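Kitchen worktop

A kitchen worktop (also called a work surface or, in North America and increasingly elsewhere, a counter or countertop) is the flat, level surface on which food is prepared in a kitchen. It usually sits on top of a row of base cupboards, though it may also rest on legs, brackets or a brick pier, and it is often the most heavily used surface in the whole house. Bread is kneaded on it, post is sorted on it, and a good deal of family conversation goes on while somebody leans against it.

Origins

For most of the history of the home kitchen there was no worktop in the modern sense at all. Cooks worked at a large table in the middle of the room, commonly of scrubbed pine, with the dresser, the sink and the range standing apart from one another along the walls. The arrangement had its comforts — one could sit down to shell peas, for a start — but it meant a great deal of walking back and forth, and in a big farmhouse kitchen the steps soon added up.

The change came gradually in the first half of the twentieth century, when designers began to think of the kitchen as a small workshop and to join the separate pieces of furniture into one continuous run. In Britain the fitted kitchen became common in the decades after the Second World War, and the long unbroken worktop came with it. The old table did not vanish, of course, and many households simply kept both.

Materials

Wood is the oldest material and still among the best liked. Beech, oak and maple are the usual choices, glued up in narrow strips or staves, and they need oiling from time to time, most of all near the sink, where standing water will blacken the grain. Small burns and scratches can be sanded out.

Laminate, made of layers of paper and resin pressed together and bonded to a board, brought the fitted worktop within the reach of ordinary budgets. It is light, cheap and easy to wipe down, but a hot pan will mark it for good, and the joints must be well sealed.

Stone has been used in dairies and larders for centuries, where its coolness helped to keep butter and cream. Slate and granite are hard-wearing and take little notice of vinegar or lemon juice. Marble is softer and reacts with acids, which leave dull patches known as etching, yet pastry cooks have always been fond of it and many owners come to enjoy the worn look it takes on with the years.

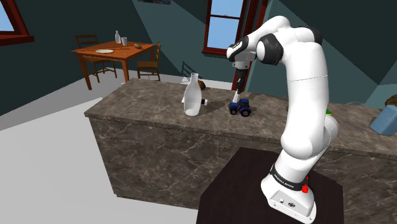 Height and depth

British worktops are most often fitted 90 cm or so above the floor and 60 cm deep, sizes that suit standard cupboards and appliances better than they suit every cook. A common rule of thumb is that the surface should come a little below the bent elbow. Kneading and rolling are easier on something lower still, and some older kitchens have a dropped section for the purpose, often no more than 40 cm wide.

Efa Gethin, in her affectionate history of the Welsh farmhouse kitchen, describes a household at Gronow where the pastry slab was set so low that the children could reach it, and where it served as their drawing table every wet afternoon until tea.

Care

Warm water, a soft cloth and a little washing-up liquid will do for nearly every surface. Scouring powders scratch laminate and polished stone alike, and bleach is best kept away from wood. Natural stone is usually sealed when it is fitted and sealed again every few years — a few drops of water left standing will show whether it is due, as they darken the stone when the seal has worn thin.

See also

Butcher's block
Fitted kitchen
Larder
Splashback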